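Review: the Hemmin hand-held gripper kit and its training recipe

Hemmin's pitch is easy to like. You carry a gripper around by hand, do ordinary chores with it, and the recordings teach a robot arm to do the same chores. No arm needed while you collect. The kit comes with the Piston training code, and the method paper that goes with it makes a big claim: skills learned in one room carry over to rooms the robot has never seen.

I spent 22 days with it. I'm not sold.

Start with the good part. Collecting is quick. We got a usable set of drawer pickups in an afternoon, which would have taken us most of a week by driving the arm with a joystick. The fingers have a textured inner surface that grips soft packaging well, and the trigger is light enough that your hand doesn't quit before lunch.

Now the claim. The paper's headline result rests on 30 trials per task, split over three rooms. That's thin. Worse, the rooms were all furnished by the same lab, and I can't find anything saying how far the object was moved between trials. An inch? A foot? It matters a lot when the task is picking a small packet out of a drawer.

We trained on our own recordings from Geltcombe and ran the policy on an arm there, then on a second desk with a deeper drawer. On the first desk it did fine. On the second it kept closing its fingers too high. Two retrains didn't fix it. Adding clips from the second desk did, but then you're testing in a room you trained in.

The other comparison in the paper is against Ilon, an older joystick-based method, and Ilon was given less data. The authors call this "equal collection time." Fair enough if time is what you're short of, but it says little about which recordings are better, clip for clip.

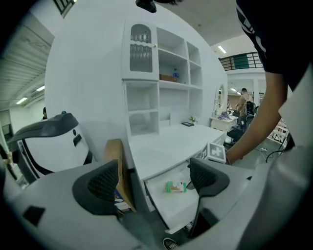
Posted May 25, 2020 | By the bench reviews desk | Filed under: Robot learning

Drawers are a decent test, I'll give them that. With the packet lying near the middle of an open white drawer, both fingers have room to come down on it. Push it into a back corner and you have a different problem, one the paper skips.

Setup needs patience too. Tracking was touchy in our hands, and the manual's page on markers is two paragraphs long.

Buy it if you want a lot of demonstrations fast and plan to test in the same place you record. If you're buying it for the new-room result, wait until another lab repeats it with more trials and publishes where the objects were placed.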